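Nestus audio guide, Sârbu House Museum
Reviewed by Chun-yin Chung

I wanted to like this more than I did. The Sârbu House has needed a decent guide for years, and the old photocopied sheet with the poet's dates on it was no great loss. But $31 for a year's access to an app covering one small house is a lot to ask, and I'm not convinced the trustees got their money's worth either.

The narration is by Sugeng Latuheru, who has a lovely voice and clearly knows the poems. The script lets him down. We're told twice that the study was "the heart of the home", and the years in exile get less time than the wallpaper. Anyone who has read the 2000 edition of the letters will learn nothing at the desk.

Stop 2 wouldn't load for me at all until I'd gone back out to the street for a signal. The map is fine. The search is hopeless: type in a poem's title and you get the gift shop.

Apparently a Romanian version is due in March, and I'd hold off until then. If you're going sooner, borrow the letters from the library and read the chapter on the house on the tram. The transcript is free on the museum's site anyway.
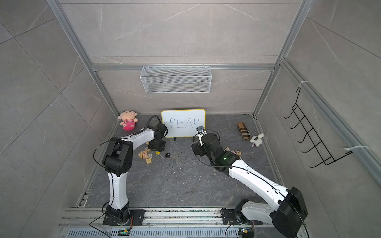
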